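Flellholm Shared Workshop
Electrical and fire walk-round, ground floor and mezzanine
Checked by: Selamawit Wolde
Month: April
Start: 7:40 in the morning, before the first members came in

How I fill in this list

Each line has one result: OK, FIX (somebody must repair or move something), or ASK (I am not sure and I want the opinion of the electrician). My comments are under the line. Please read the comments also, not only the results. Last time two FIX items stayed open because people saw many OKs and stopped reading.

I am not an electrician. I look, I touch the outside of things, I press test buttons. I do not open any cover.

1. Entrance and corridor

1.1 Exit sign lit — OK
1.2 Exit door opens with one push — OK
It is a little heavy at the bottom. The mat has moved again and the door rubs on it. I moved the mat back.
1.3 Corridor free along full length — FIX
Four boxes for the Alemneh order are standing by the meter cupboard. The cupboard door cannot open all the way. I wrote to the office and asked for them to go upstairs before lunch.
1.4 Extinguisher at its hook, pin in, needle in green — OK
1.5 Evacuation plan on wall is the current one — FIX
The plan still shows the old wall between the kitchen and the sewing room. That wall has not existed since the winter.

2. Distribution board

2.1 Board door closes and latches — OK
2.2 Every breaker has a readable name — FIX
Breakers 9 and 11 have the same name, "benches left". I tried to find out which is which, and 9 is the sewing room. The new label is in pencil for now. Please print a correct one.
2.3 Test button on the residual current device trips it — OK
Tripped at once, reset without problem. I warned the laser room first.
2.4 Nothing stored within reach of the board — OK

3. Benches and table areas

3.1 No damaged sockets in the wall trunking — OK
3.2 Cords do not cross a walking path — FIX
Between bench 2 and the window one cord goes over the floor to the fan. There is a free socket on the window side, so the fan can simply be connected there.
3.3 Table surfaces clean, no liquid near electric items — OK
One coffee cup on bench 4. I took it to the kitchen.

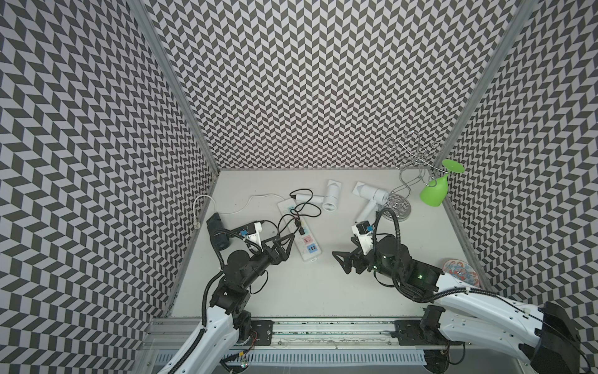 3.4 Soldering irons switched off and in their stands — OK
The sponge trays were dry. This is not a safety matter, but tips last longer if people fill the trays.
3.5 Bench lamps fixed and not touching paper or cloth — FIX
The lamp on bench 1 has a loose clamp and goes down slowly by itself. In the evening it was almost on the pattern paper. I took it out of use and put a tag on it.
3.6 Chargers not left in use without a person — ASK
Two drill batteries were on the charger when I came, with full lights. Our rule says no charging at night. The Vukden group says the charger stops by itself when the battery is full. I would still prefer that we keep the rule, but I want to hear what the electrician thinks.

4. Extension cords and power strips

This section takes me the longest and it has the most comments. Nearly all of our small problems in the past year were here.

4.1 No strip plugged into another strip — FIX
Found in the sewing room, behind the cutting table. Two strips in a row, with the steam iron on the second one. I disconnected the second strip. The iron must go directly to the wall, always.
4.2 Strip housing not cracked, no brown marks around the holes — OK
4.3 Cord enters the housing tight, no inner wires visible — FIX
One strip from the mezzanine failed. The outer cover has pulled back from the housing and I can see the colored wires. I cut off the plug so that it cannot come back into use.
4.4 Strip lies where it cannot be stepped on — OK
4.5 No heaters on any strip — OK
I looked under all desks. In April people become cold in the morning and bring small heaters from home, so please continue to look.
4.6 Inspection sticker on each strip — FIX
The sticker for strip 104 has fallen off, I found it on the floor. Strip 434 has a sticker but I cannot read the month. 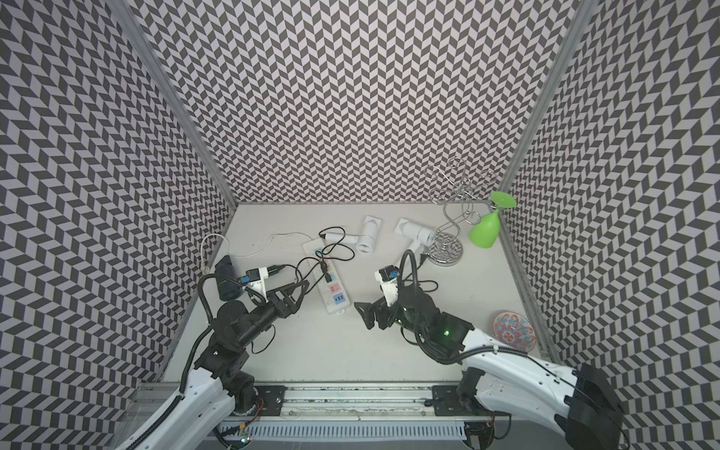
5. Heat and dust

5.1 Laser exhaust filter changed on time — OK
The hour counter was close to 1,000, and the filter was changed then. The old one is in a closed bag.
5.2 Dust bag on table saw less than half full — FIX
It was full to the top. The Prurkercombe course used the saw for two evenings. I ask every course leader to empty the bag at the end, and this should be in the booking message.
5.3 Oily rags in the metal can with lid — OK
5.4 Kiln area clear on all sides — OK
Distance to the shelf is 70 cm by my tape.
5.5 Smoke detectors not covered — OK
The one above the spray corner had its plastic cap on last month. Today the cap is off.

6. Plugs, one by one

I look at each plug that is in use and I push it gently with one finger. It must sit all the way in. I look also at the place where the cord leaves the plug, because an angled plug hides a sharp bend better than a straight one does.

6.1 Plug fully in, not leaning — OK
6.2 Strain relief whole, not split — OK
6.3 Cord does not hang with its own weight on the plug — ASK
On bench 3 the cord of the glue gun hangs down free to the floor. It is light, so maybe it is no problem. A clip costs very little and I would put one.
6.4 Plugs warm after one hour of use — OK
I checked the kettle, the compressor and the laser cooler at 9:15. Only the kettle plug was a little warm. 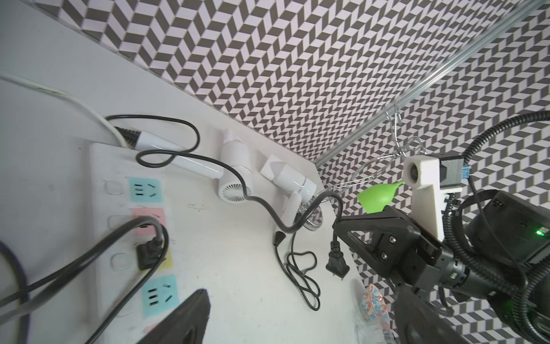

Black angled plug in a white power strip.

7. Open from last walk-round

7.1 Kitchen socket behind the refrigerator, loose plate — now OK
7.2 Emergency light on the stairs — still FIX
The light works for some minutes and then goes out. New battery is ordered, I was told. Please send me the delivery day when you know it.
7.3 First aid box, burn gel missing — now OK

For the office

Items 1.3, 3.2 and 5.2 can be finished today without buying anything. For 3.5 we need a new clamp, not a new lamp. For 4.6 please give me a roll of blank stickers and I will do both strips myself. The questions in 3.6 and 6.3 I will put to the electrician, and I will write the answers on this same sheet under the lines.

Finished at 9:30. S. Wolde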